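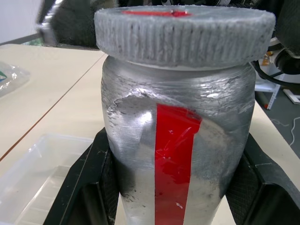
the jar. red stripe, giant gray lid, plastic wrap around its shoulders like a shawl

ok so I've been sorting out the stuff from the Ekstead storage unit since October and I have finally reached the layer where every single thing is a weird thing. Starting a thread so my sister can stop texting me "what did you find" every 40 minutes

For those just joining: my mother rented a storage unit in Ekstead when she moved to the condo in Clarkevard, and then she more or less forgot about it. Unit 183. The gate guy knew the number by heart when I said our last name, and I did not love what that said about us as a family

I hauled the good furniture out back in the summer. What's left is the small stuff, which I've been bringing home in carloads and going through at the white table. One load, one evening, then the table gets cleared and I go to bed. That's the system!

The system has worked twice

Anyway. The jar. I picked it up and knew it right away, the way you know a smell. It lived on the windowsill over the dryer when I was a kid and I was not supposed to touch it

It's silver, or silver-gray, and pretty beat up by now. Scuffs and dark smudges all down the lower part, dents across the shoulder. Then one bright red stripe straight down the front, shiny as anything. I can't tell if the silver is paint or if somebody wrapped it in foil and I've been going back and forth on it all evening

My sister says foil. My sister also says our first car was green and it was absolutely blue, so

The lid is my favorite part. It's way too wide for the jar, hangs over on both sides, with those close-together ridges all the way around like it means business. And it looks fuzzy?? Fuzzy and gray. I have no memory of a fuzzy lid

Someone's going to ask what's inside so let me get ahead of it: I haven't opened it yet. I'm saving it for the end of the load. You have to have something to look forward to when you're sorting through somebody's extension cords

Theories from the family group chat so far. Buttons (me). Foreign coins (my sister). "Screws, probably, put it back" (my mother, whose jar it is)

My mother has also now said it isn't her jar. She says it came with the house. Which house, Mom. WHICH HOUSE

Calling in backup. My neighbor Vandana Mishra fixes up old kitchen stuff and sells it at the Hirnitholm flea market, so I sent her a picture and asked how you clean something like this without wrecking the finish

Vandana wrote back in one minute flat: "Don't clean it." Then: "Don't peel the plastic." Then: "DON'T"

For the record I had one fingernail under the plastic when that came in

Her reasoning, because I asked: whatever is under there has been stuck to it for who knows how long, and when you pull old film off, the color likes to go with it. A soft dry cloth, she says, and only where it's smooth. Leave the wrinkly part alone. Leave the red alone completely

There are little white flecks and bubbles in the red, and I always figured that was dirt. Vandana thinks it's just how the stuff went on. So I've been looking down on that stripe for most of my life for no reason

Back to the rest of the load, because the jar is getting all the attention and the rest of these guys deserve a turn too 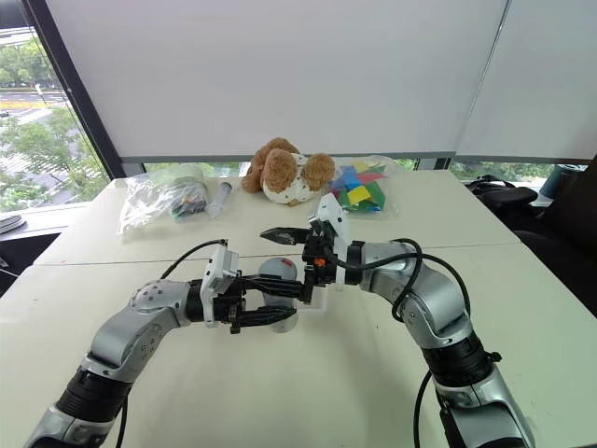 back of the table. bear is having a lie-down, mystery bag to the left of him

THE BEAR. Brown and white, round brown ears, little dark spots printed all over his cream body. He was in the same box as the jar, and he has flopped over on his side like he's been driving all night

I do not know this bear. I've asked everybody. My sister doesn't know him, my mother doesn't know him, my cousin who remembers every toy any of us ever owned (and who broke them) doesn't know him

My mother on the bear: "He has a nice face." That's not an answer but she's right

So he's staying on the table until somebody claims him. I sat him up earlier and that wasn't a success. He's got no backbone. I respect it

Now the bag. Clear plastic, white crumpled stuff in it, and then down at the one end a little bunch of something in black and green and red. I thought it was tissue paper with Christmas things. I'm less sure the longer I look at it

My rule for bags is that a bag gets opened the same night it comes in the door, or it turns into furniture. I learned this from a bag of curtain rings that sat in my hallway for so long that guests started hanging their keys on it

Somebody asked in the replies how I decide what stays. I don't have a fancy method! There's a keep box, a Vandana box, and a box that goes to the Semwal Street drop-off. If I pick something up and start telling a story out loud to an empty kitchen, it goes in keep. If I pick it up and say "huh," it goes to Vandana

If I pick it up and say "why," drop-off

The trouble is the jar got a story AND a huh AND a why

Another reply asked why use a white table for this when everything coming out of storage is filthy. Yes. I know. But on the old brown table I kept losing things, earring backs and tiny screws and one time an actual tooth (mine, baby, labeled, in an envelope that had given up). On the white one I can see what I've got. I wipe it down after and we all move on

Also it's the only table in the house that doesn't wobble. I'd sort on the dryer if the dryer held still

Update from my mother, who called instead of texting, so you know it was serious. She's been thinking about the jar. She now believes my grandfather had it in the garage and it was for "the strips"

What strips, I said

"You know. The strips." And then she had to go, her show was on

My sister has changed her guess from coins to strips. I've asked her to define strips. She has not defined strips

Did some tidying while I waited on that. Folded down the box the bear came in, found a receipt in the bottom for a shower rod, $2 off. No idea why we kept it. We kept it through at least one move, too, so thanks to whoever carried that

Also in the load and already dealt with: extension cords (drop-off, except the long one), three trivets (Vandana), a phone book from Clarkevard that made me sit down on the floor and read for way too long. Did you know we used to just print where everybody lived

The phone book should be a huh. I've put it in keep. Don't tell my sister

A few of you want me to open the jar already and I hear you. Vandana wants to be on the phone for it. She's worried about the lid. Her advice on old lids in general, in case you've got one too: hold the jar low down, turn slow, and if it doesn't want to go, quit and try again tomorrow. No banging it on the counter, no knife under the edge. She's seen some things

I have banged every jar I have ever owned on a counter. I did not mention this to Vandana

My cousin just weighed in and says she remembers the jar too, but she remembers the stripe being orange. I'm looking right at it and it's red. It's about as red as red gets. She says it must've changed. She lives 37 miles away and is arguing with me about what's on my own table

ok I did the soft dry cloth thing. One smooth patch at the front, the part that's a bit shinier than the rest. I'm not going to claim some big makeover, I gave it a few light passes and got nervous and stopped. Left all the smudges alone. I kind of like the smudges

And I keep thinking about who did it up like that in the first place. You don't put a bright red stripe down a jar by accident. Somebody stood at a bench one afternoon and decided. If it was my grandfather then it's the only decorative thing he ever did in his life, the man painted his mailbox the same color as the pole

My sister (reading along, hi): "It's so he could find it." Okay, that's good, I hate that that's good

Late update because Vandana's dinner ran long and she can't do the phone call until tomorrow. So the jar stays shut tonight. I know. I KNOW. I promised her and she's got my good casserole dish, so I'm not in a position to cross her

Bag is getting opened tomorrow too. That breaks my own rule but it's past eleven and I've decided the bag counts as part of the jar

Bear question is still open. If you had a small person in the Ekstead area and you lost a brown and white bear with spots, and you also somehow had a key to my mother's storage unit, please get in touch, I have several questions

Going to bed. Mom just texted one word and it's "gaskets." I'm going to need her to call me in the morning and explain the strips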